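Two songs in and I already want the vinyl

10/17/25

So the new Bimine record finally has a name, and the name is Larken, and I have been humming the bits we're allowed to hear all week long. If you've read this blog for any length of time you know I'm hopeless about film composers who wander off and make albums of their own. This one started as a film job too! Josiane Perrin was asked for a single lullaby, to go over the closing credits of a drama called Moussa, and she brought in Abla Sleiman to sing it. The lullaby is gorgeous. The movie is fine. I saw it with my sister and we both stayed in our seats until the lights came up, which is more than I can say for the first hour, when she was mostly eating my popcorn.

Anyway, the lullaby got people asking, and Perrin and Sleiman kept writing together, and now there's a full record coming in November under the Bimine name. Two songs are out. The first is the lullaby again, slower, with the strings taken away and just a harmonium under the voice. I went back and forth on it. I missed the cello the first few times (that little climb before the second verse!) and then one night I played it while doing the dishes and stood there with the tap running.

The second song is the one I can't leave alone. It's called "Trendanby" and it's nearly 17 minutes long — yes, I know, stay with me. Sleiman doesn't sing a word until well past the point where most songs are over. Before that it's hand drums and a clarinet that keeps starting the same phrase and dropping it. Elie Sayegh plays the clarinet, and if you have his old trio records you'll know the sound right away, kind of breathy and a bit sour at the top. When the voice comes in, it comes in low, lower than I've ever heard her go, and she stays down there.

My one gripe is the mix. The drums sit so far forward on my good speakers that I had to turn the whole thing down, and then I lost the clarinet. It sounds better in the car. Maybe that's how they meant it, but I'd love to hear a version with a little more air in it.

The vinyl is limited to 395 copies, on two discs, and I was up early with my coffee for the preorder. The page froze on me, then it let me in, then it asked me to log in again. I got one. I'm paying 33 dollars for it, plus shipping, and I've decided not to think about the shipping. 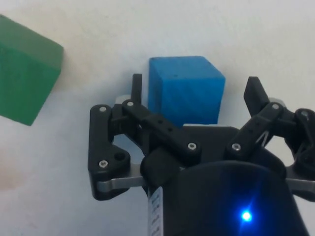 Thenmozhi Fernandes wrote in the comments that I'm wrong about the drums, and that I should try "Trendanby" on headphones before I complain any more. She also likes the film version of the lullaby better and thinks the harmonium drags. Fair enough on the headphones, I'll dig mine out this weekend. On the harmonium we're going to have to disagree, Thenmozhi!

Next post will be the soundtrack swap I promised Hadi Jaber back in the summer. He's sent me his list and there's an awful lot of organ on it.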